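Huvano tabletop oil, 1000 ml

Hardwax oil for interior tabletops, desks, shelves and worktops. Matt finish. Made by Yook and sold by Wakatance in the 1000 ml tin only. Page last revised 11/14/20.

## What it is

Huvano is a blend of plant oils and hard wax in a low-odour solvent. It soaks into bare timber and leaves a thin wax layer on top. It doesn't form a thick film like varnish, so a worn patch can be sanded and oiled again without stripping the whole top.

It comes in Clear, Mid Brown and Dark Brown. The brown shades are lightly pigmented and will look different on oak, beech and pine. Always try the colour on the underside first.

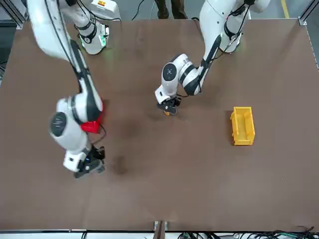

Thenmozhi Pinto writes that she used Mid Brown on an old beech desk and found one coat too pale, two about right and three darker than she wanted. She also asks us to mention that the tin must be stirred right to the bottom. We agree. The pigment settles, and shaking won't lift it.

## Preparation

- Remove old varnish, paint or polish completely.
- Sand to 120 grit, then 150. Going finer closes the surface and the oil won't take properly.
- Vacuum, then wipe with a dry cloth. Tack cloths can leave a residue.
- The wood and the room should both be above 12 degrees. If the tin has been in a shed in February, bring it indoors the night before.

## Applying

Use a short-haired brush or a white nylon pad. Put on less than you think you need and work it along the grain. After 15 minutes wipe off whatever is still lying on the surface - puddles dry sticky and stay that way.

Leave overnight and apply a second coat. Two coats are enough for most tops. Bare pine may want a third.

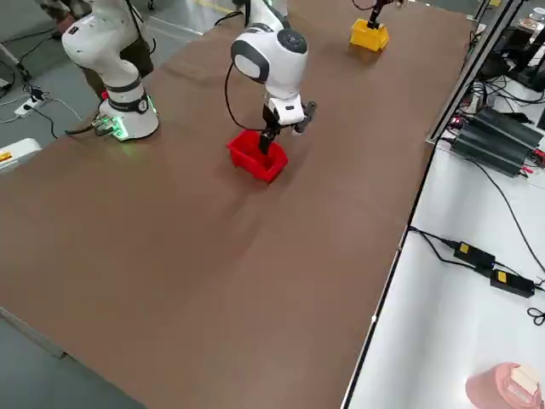
*Brown tabletop, matt surface.*

Light use is fine after 24 hours. Full hardness takes 7 days, and until then keep off water, hot cups and anything with rubber feet.

## Everyday care

Wipe with a damp cloth and dry it off. For grease, add a drop of washing-up liquid. Don't use cream cleaners, bleach or steam. Onow soap, sold separately, can be used once a month on tables that get heavy use.

Faint scuffs can often be rubbed out with a little oil on a white pad. Deeper scratches need a light sand first, always with the grain. 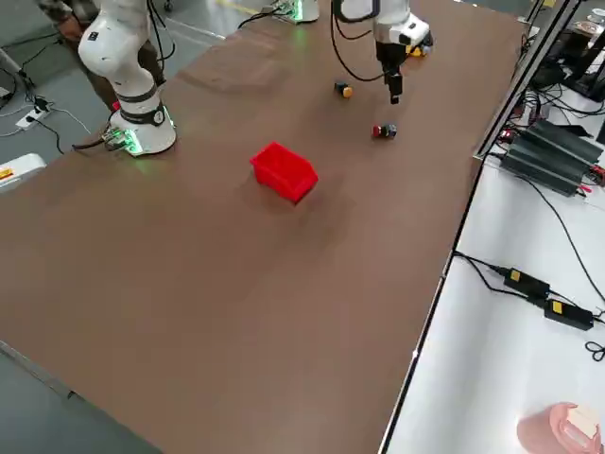 ## Coverage and storage

One tin covers almost 12 square metres with two coats on planed hardwood. Softwood and end grain take more. Close the lid firmly and store upright, away from frost. An opened tin keeps for 5 months.

Oily rags can catch fire by themselves. Soak them in water and lay them flat outdoors to dry before binning them.

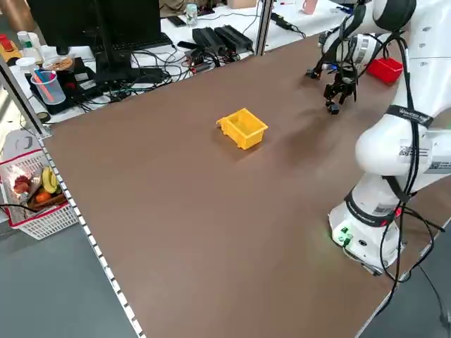
**Can I use it over a top that was oiled with something else?**

Most plant-based oils are fine underneath, provided the old coat is fully dry and you sand it back to 150 grit. Silicone polish has to come off first.

## Ordering

Tins are sent by road only and can't go to a parcel locker. Unopened tins can be returned within 30 days. Colour sample sachets are available in all three shades.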